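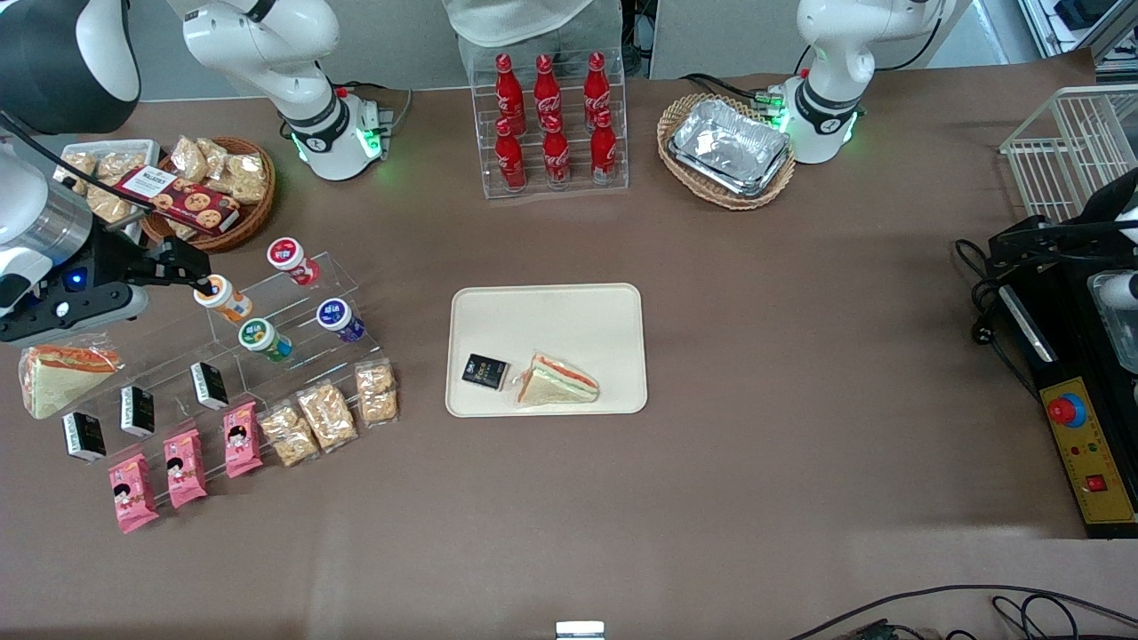
*Figure 1 — Le comptoir libre-service monté dans l'atelier, bras droit au-dessus du présentoir à yaourts.*

## 3. Mise en place du comptoir

Le projet Wurnura consiste à faire préparer un plateau-repas par un robot à deux bras, à partir de produits du commerce posés sur une table. Nous avons travaillé dans l'atelier partagé Bastiment, le mercredi après-midi, de février à mai.

La table regroupe des emballages que la pince ne saisit pas de la même manière : pots de yaourt, sandwichs triangulaires sous film, petits pains en sachet, bouteilles de Coca-Cola. Les yaourts sont sur un présentoir transparent à gradins, les bouteilles dans un support à deux rangées de trois. Le plateau crème reste au centre et doit être accessible aux deux bras.

### 3.1 Répartition des tâches

Le bras droit prend les yaourts et les petits pains, le bras gauche les bouteilles. Les sandwichs vont au bras le plus proche. Une zone commune au-dessus du plateau est réservée à un seul bras à la fois. Cette règle a été ajoutée en mars, après 2 contacts entre les pinces.

Les trajectoires sont enregistrées avec Rurex, puis corrigées à la main. Nous avons gardé une vitesse réduite pour toute la campagne.

### 3.2 Essais

| Essais | Nombre |
|---|---|
| Prises tentées | 117 |
| Prises réussies du premier coup | 69 |
| Prises réussies au deuxième essai | 30 |
| Échecs | 18 |

Une prise est comptée comme réussie si le produit arrive sur le plateau sans tomber. Les échecs concernent surtout les sachets de pain : le plastique glisse entre les doigts ou se coince contre le bord du panier. Pour les yaourts, l'erreur vient presque toujours de la hauteur — la pince descend trop bas et pousse le pot vers l'arrière du gradin.

### 3.3 Points à reprendre

- Fixer le présentoir à la table. Il se décale au fil des essais et il faut refaire le calage.
- Regrouper les câbles du côté droit dans une gaine.
- Remplacer les embouts des doigts par le modèle souple de Baidoo, commandé mais pas encore reçu.
- Reprendre les essais sur les sachets avec une approche verticale.

Le programme de calage et les relevés complets sont en annexe B.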